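Student Robotics Help > Arms and Grippers > Learning from demonstrations

Our club arm closes the drawer every time but only opens it if the counter is bare. Where do we start?

Posted October 25, 2026 by drawerqueen_sunine
Tags: manipulation, demonstrations, gripper, school club

Hi everyone! First post, long time reader. I'm a junior and I run the software side of the robotics club at Sunine (we're a small school, the software side is me and whoever finished their homework). This year we signed up for the Burnonska Household Challenge, which is new for us because up to now we only did the driving-around kind of contest. It's so much fun. I had no idea I would get this attached to a drawer.

The task is called Tidy Counter. The arm has to open a small drawer on a kitchen counter, put one play food item in it, and close it again. You get two tries and they keep the better score. The rules say the counter will be "furnished as in an ordinary home" and that the objects will be different from the ones you practiced with, and they don't tell you more than that.

What we have: one arm with a two-finger gripper, one camera looking at the whole counter, one camera near the wrist. We drive the arm by hand with a leader arm that we built from the Hellwig plans, and we record everything. Then we train on the recordings overnight on the computer in the graphics lab. We have 1,000 demonstrations so far, almost all on a plain white table in our club room with nothing on it but the drawer box and the food.

On the plain table it is great. It opens, it places, it closes, everybody yells. Then we carried the drawer box over to the cooking classroom and put it on a real counter with stuff around it, and it went to pieces. Closing still works every time. Opening works if we clear the counter first. If there is anything with a handle or a knob nearby it wanders off toward that and sort of hovers. Once it very gently tried to open a kettle.

Things I tried already:

Training longer. No change, maybe a little worse.
Making the images brighter and darker at random. Helped with the window light, did nothing for the wandering.
Turning off the wrist camera. Terrible, don't do it.

So do we need way more demonstrations, or a different model, or is there some setting I'm missing? The contest is in May so we have time, but the graphics lab computer is shared and I can't hog it every night. Thanks so much, I love this site!

gripperfriend
Accepted by the poster

Oh, I love this problem, we had nearly the same one our first year! Welcome.

Don't change the model yet. I think your model learned a perfectly good rule, which is "go to the only thing on the table that isn't table." On a white table that rule is right every single time, so there was never a reason for it to learn what a drawer looks like. Closing works because an open drawer sticks way out and the arm is already next to it when that part starts.

What fixed it for us was moving the whole recording setup to a messy place and staying there. Our team had 4,000 demonstrations by the end, but I'd bet the last few hundred did more for us than all the rest, because those were the ones with a cluttered counter. So before you record a ton more on the white table, do a small batch in the cooking classroom and see what happens. You may need far fewer than you fear.

Some stuff I would do in your place:

Leave things on the counter between recordings, but move them. Swap a canister for a mug, slide the toaster over, turn the kettle so the handle faces another way. We made one person the "messer" for each session and it became the job everyone wanted.

Put knobs and handles in on purpose. If it likes the kettle, the kettle should be in lots of your recordings, in lots of spots, and the person driving should ignore it every time.

Move the drawer box too. A few inches left or right, and turned a bit. If the box always sits in the same place you've only swapped one shortcut for another.

Start some recordings with the drawer already part open. Ours used to freeze if the first pull slipped, since it had never seen a drawer halfway.

Hold back one arrangement that you never train on and use that as your test. Write it down or you will forget which one it was (we did, twice).

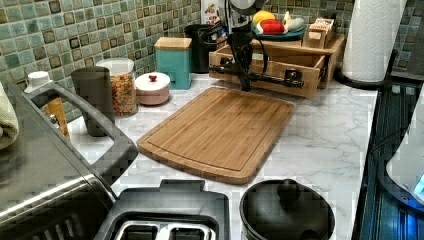 Clutter took us a while to get right, because our first idea of a mess was three mugs in a row. A home counter has things at all different heights and a lot of shine, and that's what you want to copy. Look at how much is going on near the open drawer here: canisters on one side, a roll of paper towels on the other, the plate of play food sitting right on top of the organizer, and a pot with a red knob on its lid that a confused arm would find very interesting. The toaster slots are shiny chrome too, and reflections are worth having in your recordings. There's still bare counter to the right of the cutting board, and I'd leave a patch like that in some of your layouts so the model doesn't decide that every inch is always full.

For the training runs, mix old and new together, and show it the new ones more often than their share. We did it so half of every batch came from the cluttered set. Don't throw away the white table ones! They're fine for teaching the pull itself.

And about sharing the computer – you can run a short training, a couple of hours, and look only at whether the first reach goes to the drawer. If the reach is wrong there's no point in finishing the run. That saved us so many nights.

Please come back and tell us how it goes, I really want to know about the kettle.

Comments

drawerqueen_sunine
This makes so much sense, "the only thing that isn't table" is exactly how it acts! We have cooking classroom time after school next week. I already have three people fighting over who gets to be messer.

gripperfriend
Ha, yes. Make them trade places with the driver or the driver never gets good at it.

fosada_bot_club

We just put bright tape on the drawer front and it worked. Check your rules though, in our league that's allowed and I don't know about Burnonska.

Comments

drawerqueen_sunine
Sadly it's not allowed, they bring their own drawer. Good idea for testing though, thank you!

fosada_bot_club
ah ok. then do what the other person said

torque_and_toast

Agree with the long answer, and one more thing to look at. Check your wrist camera before you blame everything on the table. Ours had slipped in its mount, only a little, and the arm got vague in the last inch before the handle. We'd been recording for weeks like that. Now we take a still from the wrist camera at the start of each session with the gripper closed on a block, and compare it with the one taped inside the lid of our toolbox.

Also, what's your starting pose? If the arm always starts directly in front of the drawer, try starting it off to the side or up high for part of the recordings. It gives the model practice finding the drawer from farther away, and it's easy to add while you're redoing things in the cooking room anyway. Go slow on the approach when you drive it. The new kids on our team always want to swoop in because it looks cool, and then the arm learns to swoop, and then you're picking play food up off the floor all afternoon.

Good luck in May! We'll be there with the same task, so come find our table and say hi.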